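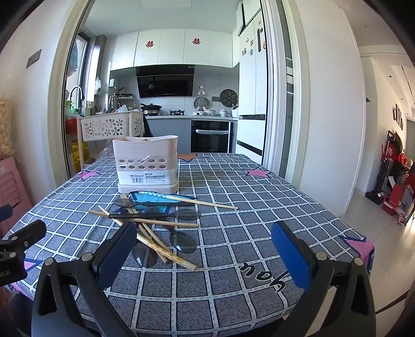 The Salora dish rack: a long-term review

I should declare at the outset that I didn't want a new dish rack. I had a dish rack. It was a wire thing that came with the house when we moved to Tandthorpe, and it had rusted at the feet so that every month or so I scrubbed four little orange moons off the bench with bicarb. Then one of the moons stopped coming off, and my wife used the word "we" in the sentence "we need to do something about this", and I knew who we was.

The Salora is a two-tier, over-the-sink model in powder-coated steel. It straddles the sink on adjustable legs so everything drips straight down the plughole, and in theory you get your bench back. I paid $227 for it, which I'll let you read again. My first car cost more, but not by as much as I'd like.

Assembly

The box says 40 minutes. It took me an evening and part of the following morning, although in fairness I spent some of the evening lying on the lino looking for a grub screw. The instructions are drawings only, and step six shows a man smiling at a bracket. I rang my neighbour Sunil Kodikara, who has built two pergolas, and he smiled at the bracket for a while too before noticing it was upside down.

One warning -- measure your tap. The lower shelf clears a standard mixer by a whisker, and if you have one of those tall gooseneck jobs you'll be leaving the middle shelf off altogether. The website mentions this in the returns policy, of all places.

Daily use

Plates are its strong suit. The slots are deep, the spacing is generous, and our wide pasta bowls stand up in it without leaning on each other like blokes outside a pub. Glasses go on the top tier, upside down, and dry without that ring of trapped fog you get on a flat mat. The chopping board rail is excellent and I've got nothing smart to say about it.

The trouble is cutlery. Salora supplies a hanging caddy with the rack, and the caddy is a disgrace. It's shallow, so anything longer than a dessert fork tips forward and hurls itself into the sink, generally at about the time everyone has gone to bed. The drainage slots at the bottom are exactly the width of a chopstick. We've lost several pairs this way, or rather we've lost one of each of several pairs, and I've fished most of them out of the S-bend with language I'm not proud of.

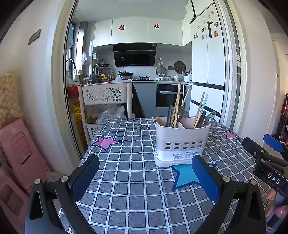
So our caddy has gone to the shed, where it holds paintbrushes rather well, and the long utensils live in a pot of their own on the other side of the kitchen. If you cook with anything you need to stir from a safe distance, budget for the same.

After nearly a year

The coating has held. There's one chip on the left upright where I clipped it with the cast-iron pan, and no rust in the chip so far, though I do check it more often than is healthy. The suction feet let go in the January heat and needed a wipe with metho before they'd grip again. The top shelf has a very slight bow in it from the mixing bowls, and I've started rotating them.

I looked at the others before buying. The Gremum is cheaper and wobbles like a card table. My sister-in-law Wenche Aasen has the Samarakoon, which is bamboo, and it looked lovely for a winter and then grew something.

Spare parts are available, sort of. I emailed for a replacement end cap in March and got a very polite reply from a Sabina Khan, followed three weeks later by a parcel containing two end caps and a second caddy.

Verdict: four stars for the rack, none for the caddy. I now own both of them, and will post the spare to anyone with paintbrushes.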